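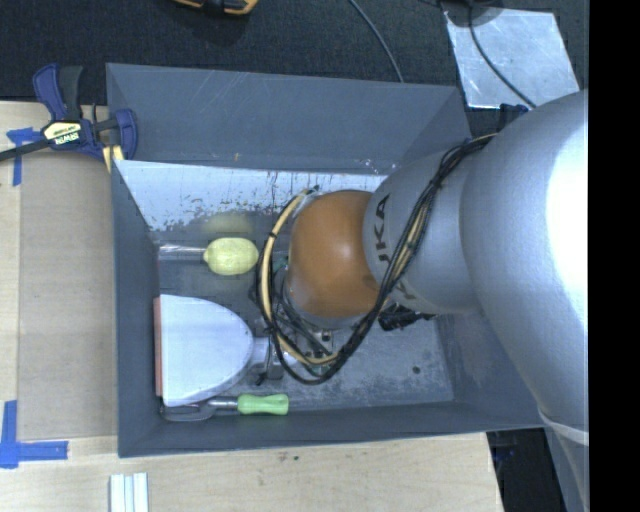 2022年10月24日，星期一，阴，午后转晴。

上午八时到达博诺文楼（Bornovon）三层，开启312室，检查门窗、水阀及电源总开关，均属正常。走廊尽头的暖气管仍有轻微响声，已于上周报修，尚未见人处理，今日再次登记。室内有隔夜的洗涤剂气味，遂将北侧上排窗打开，至九时一刻关闭。

依照中心十月份工作安排，本周起对生活技能实习厨房的餐厨用具进行整理、归类和重新编目，待完成后统一迁往Hsueh楼。此项工作列入Hendumen计划的后勤部分，由本人负责日常记录，Anjana Wanigasekara老师负责教学用品的核定。所谓教学用品，指课堂上用于辨认、分拣、摆放练习的各类实物与仿制品，与日常烹饪所用的器具向来混放在一处，年深日久，彼此已难分清。三月份曾有过一次清点，当时只核对了高柜，低柜及抽屉未及开启，所留表格亦不完整。今日动手之后，方知遗留问题较预想为多。

八时半，与Wanigasekara老师就分类办法交换意见。老师主张按用途分，即切、盛、搅、量、夹各为一类；本人原拟按材质分，理由是洗涤和消毒的要求随材质而异，入库之后便于保管。讨论约定以用途为第一级，材质为第二级，标签上两项并列。此法书写稍繁，但课堂与库房可以共用一套标签，不必各存一份。老师另提出，凡学员在课堂上容易混淆的器具，应在标签上加注一句简短说明，本人表示同意，说明文字由老师拟定，本人誊写。

随后开始整理。先行处理的是浅色木台面上的灰色大方箱。该箱容量较大，平日兼作课间临时收纳之用，下课时未及归位的物品往往先放入此箱，再择时清理。按照旧例，清理应于每周五下班前完成，但近几周课程调整，周五下午多有外出，此例实际上未能坚持。箱内之物，本日登记如下：近后侧有淡黄色、形如柠檬者一件；近前左角有绿柄用具一件。

柠檬形的一件归入何类，颇费斟酌。底稿中“果蔬”一栏系教学用品专用，而“食材”一栏则归膳食组管理，二者手续不同：前者入库后可长期存放，后者须当日交出。Wanigasekara老师认为，凡进入灰箱者，不论来历，一律先按教学用品暂记，待核验后再行转出。本人照办，在备注栏写明“暂记，待核”四字。此处一并说明，往后遇到外形与食材相近的物品，均照此办理，核验人与登记人不得为同一人。

绿柄一件，则牵涉到颜色编码的老问题。中心早年曾规定，绿色用于蔬果，红色用于生肉，蓝色用于水产，黄色用于禽类，白色用于面点与乳品。此项规定原是针对砧板而设，后来有人将其推及刀铲，采购时却未严格遵守，以致库房中凡有彩色柄者，究竟是编码还是花色，无从判断。本人查阅旧采购单，见所写多为“各色”二字，并无对应关系。今日议定：砧板继续沿用颜色编码，其他器具的柄色一律视为普通外观，不作分区依据。为免学员误会，将在墙上告示中加写一行。告示原稿见文件夹，应由Wanigasekara老师过目后张贴。

关于“用具”一词，底稿中亦应予以规范。旧表中既有“餐具”，又有“厨具”，又有“器具”“用具”，同一把汤勺在三张表上名称各异。今后统一为：进食所用者称餐具，备餐与烹调所用者称厨具，用途尚未核定者暂称用具。绿柄一件即属末一种，待核定后更名。此事看似琐细，然而上次清点之所以前后不符，一半的原因便在名称。表格上多出的几行，并非真有其物，系同物异名，重复计入。

十时二十分，Jernari公司送来收纳用品。随货清单列有抽屉隔板、标签框、软垫及带盖盒。本人当场开箱验看，隔板的尺寸与订单一致，标签框的开口方向与样品相反，插入纸签后须从左侧抽出。送货人员答复可于下一批更换，本人征求老师意见后决定不换。柜门系向右开启，从左侧抽签未必不便，且更换须再等一批，势必影响搬迁。已在验收单上如实注明，双方签字，原件存档，副本交财务窗口。

隔板装入抽屉时遇到一处障碍。靠水槽一组柜子的第二层抽屉，内壁有一道凸起的木条，隔板不能落底。此木条应为早年加固所留，拆除恐伤及滑轨，故未动，将该层改放长柄类厨具，不加隔板，底部铺软垫。长柄类包括汤勺、漏勺、长筷及锅铲，平放时柄端一律朝外。学员中有左手使用者，柄端朝外对两手均无妨碍。

十一时，整理高柜。高柜上层存放大号汤锅与蒸笼，使用频率很低，灰尘积得较厚。蒸笼的竹圈有一处开裂，已取出另放，附纸条注明位置，拟请木工室看过再定去留。汤锅的锅盖与锅身并不成套，逐一试盖，凡能合严者以纸绳系在一起，不能合严者单列。其间发现一只锅盖的提钮松动，以螺丝刀旋紧后恢复使用。该螺丝刀系从123号储物柜借出，下午已归还，借条撕毁。

中层存放搅拌盆与沥水篮。搅拌盆大小相套，取最底下一只须将上面的全部搬开，学员为图方便，常将最大的一只留在外面，久而久之，套叠次序便乱了。现改为分两摞，常用的尺寸在右，不常用的在左，并在柜板内侧贴出示意。沥水篮改为竖放，以免篮底压弯。老师提议在篮与篮之间插一块硬纸板，本人认为纸板遇潮易变形，改用旧砧板代替，效果待观察。

午间休息至十三时。食堂供应萝卜排骨汤与米饭，汤略淡。与Wanigasekara老师同桌，谈及她初到中心时的一段情形。当时厨房刚由宿舍改建而成，水槽只有一个，上课时学员须排队洗手，洗完手又须排队洗菜，一堂课有将近一半的时间花在等候上。她于是把等候的时间用来教认器具，将抽屉中的东西摊在台面上，请学员逐件说出名称、用途和应放回的位置。后来水槽增加了，这一环节却保留下来，成为正式的课程内容。今日所用的分类办法，其中不少条目即出自当年课堂上的讨论。此段往事档案中没有记载，特录于此，以备日后编写教材者参考。

下午一时半，整理小件抽屉。小件最为费时。量匙大多失散，原本以圆环串连，圆环断后便各奔东西，有的混入茶匙，有的落在抽屉后方的夹缝里。将抽屉整个抽出，从夹缝中取得量匙、瓶塞、一枚衣扣和一张折叠的旧课表。量匙洗净后重新串起，改用可开合的金属环，便于单独取用。瓶塞归入杂件。衣扣放入门口的招领盒，写明拾得处所与日期。旧课表字迹已模糊，辨认得出“烘焙”二字，无保存价值，作废纸处理。

削皮刀、开罐器、打蛋器及食物夹分别归位。开罐器中有一把转轮滞涩，以热水浸洗后稍有好转，仍不够顺畅，暂列入“待修”。食物夹的弹力参差不齐，老师逐一试过，将较松者留作课堂初学之用，较紧者归入膳食一类。本人原以为较松者应予淘汰，经老师说明，手部力量较弱的学员恰恰需要这一种，遂在标签上加注“初学适用”。此类区别单凭外观不易看出，日后交接时须当面说明。

刀具单独处理。依照管理办法第4条，刀具须存放于带锁抽屉，由值班人员登记领用，下课即收。今日逐把查看刃口与刀柄，对刃口有缺损者贴红色圆点，停止领用，待磨刀师傅来时一并交付。刀鞘有不合者，已重新配对。锁具旋转正常，备用钥匙由办公室保管，本人未持有。

下午三时，书写标签。标签的格式为三行：第一行名称，第二行用途与材质，第三行归位位置。归位位置以柜号加层号表示，柜号自门口起顺时针编排。原柜号以油性笔直接写在柜门内侧，字迹深浅不一，其中有两处写错后涂改，易生误读，已用酒精擦去，改贴印刷号牌。老师拟定的说明文字共写满两页，本人誊写时为求简短略有删节，均经老师当场认可。兹录数条于后，以见其大概：

- 漏勺：有孔，用于捞取，不用于盛汤。
- 刮刀：用于刮净盆壁，不得接触炉火。
- 锅铲：用后先擦去余油，再行清洗。
- 量杯：读数时平放，视线与刻度齐平。
- 果蔬教具：课后擦拭，不得浸泡，不得与食材同放。

其中末一条经过反复修改。初稿作“不得食用”，老师认为语气过于生硬，且学员对此并无误会；二稿作“仅供辨认”，又嫌过窄，教具也用于称重与摆盘的练习；最后定为现在的写法，只说保管，不说用途。本人认为妥当。

三时四十分，打扫台面。浅色木台面容易留下水印，以往有人用浸湿的抹布盖在上面过夜，次日便见一片发白。现规定抹布一律挂于水槽旁横杆，不得搁置在台面；热锅须先落锅垫；灰色大方箱底部须保持干燥后方可放上台面。台面每季度上一次食品级木蜡油，上次保养的日期查不到记录，拟于搬迁之后重新起算，并将保养日期写入值班簿首页。

灰箱的去留，今日亦有讨论。一种意见认为，既然每件器具都已有固定位置，临时收纳箱便无必要，留着它，反而容易使人养成随手一丢的习惯。另一种意见认为，课间时间短促，学员从厨房转往教室只有几分钟，要求件件归位，难免出错，不如允许先入箱，再由值日者统一归位。Wanigasekara老师持后一种意见，并补充说，从混杂的箱中逐件取出、辨认、送回原处，本身就是很好的练习，其价值不亚于课堂讲授。本人被说服。决定保留灰箱，但附加三点：刀具与玻璃器皿一律不得入箱；食材不得过夜；每日下课后由值日者清空，并在值班簿签名。箱外侧将加贴一张标签，写明上述各点，字号放大，贴于面向门口的一侧。

搬迁的具体安排，下午四时与Hsueh楼管理处通话商定。对方告知，货梯须预约，每次使用以一小时为限，走廊不得堆放纸箱。本中心的运送拟分为三批：第一批为高柜大件，第二批为抽屉小件与教学用品，第三批为刀具及易碎品，由本人随车押运。打包用的纸箱尚缺18个，已向总务申领。每箱须附内容清单一式两份，一份贴于箱外，一份由本人保存，到达后逐项核对，核对无误再行拆封。对方询问是否需要代为上架，本人谢绝，上架次序关系到柜号，须由熟悉标签者亲自办理。

新厨房的图纸，老师与本人又看过一遍。水槽位于东墙，炉灶位于南墙，中间留有较宽的操作台。依照老师的设想，辨认与分拣练习应安排在离炉灶最远的一端，避免学员在油烟与热气旁停留过久。图纸上此处原标为“备用”，无插座，照明亦较弱。本人建议增设一盏吊灯，已写入意见单，能否获准尚不可知。新柜的抽屉较现有者浅，今日所购隔板是否合用，须待实地量度，量度时应注意内径而非外径，前次购置刀盘，即因此而误。

四时半，膳食组来人询问能否借用汤锅，供明日煮粥。依规定，编目期间不外借，但高柜部分已完成登记，本人征得老师同意后准予借出，限明日下午归还，锅与盖同时登记。借用人表示归还时将自行洗净。本人提醒，该锅系厚底，洗后须倒扣晾干，不可直接叠放。

今日未能完成者，记录如下，以便明日接续：

- 灰箱内暂记物品，须由老师核验并更名或转出。
- 竹蒸笼送木工室。
- 滞涩的开罐器再洗一次，仍不顺畅则申请报废。
- 墙上告示改稿，加写柄色一行。
- 低柜最下层尚未开启，柜门受潮略有膨胀，须两人协力。
- 三月份清点表与今日底稿对照，剔除同物异名者。

工作中亦有应当自省之处。上午装隔板时，本人未先量度便将一组隔板全部拆封，及至发现抽屉内有木条，已无法退回。虽然后来移作他处使用，未造成浪费，但次序颠倒，终属疏忽。又，誊写标签时，“搅”字连写错了几张，废去纸签若干，应是下午光线转强，西窗反光所致，明日书写前当先放下窗帘。

五时十分，Wanigasekara老师离开。临行前嘱咐，明日上午第一节有课，须使用打蛋器与搅拌盆，请勿将其装箱。本人已将两者放于靠门的推车下层，覆以干净布巾，并在布巾上别了字条。推车的一只轮子转动时偏向左侧，推行时须稍加扶正，已告知明日值日者。

其后独自将底稿重读一遍，改正笔误，将已完成各页编号，夹入蓝色文件夹。标签余纸收入抽屉。窗户关闭，水阀关闭，炉灶燃气阀关闭，带锁抽屉复查一次。值班簿签名时，见上一页的值日者在备注栏写有“抹布不够”一句，字迹很小，日期是上周。查看横杆，所挂抹布确已稀薄，边缘脱线。明日申领新抹布，旧者洗净后留作擦地之用。

五时三十五分锁门，钥匙交回一层值班室。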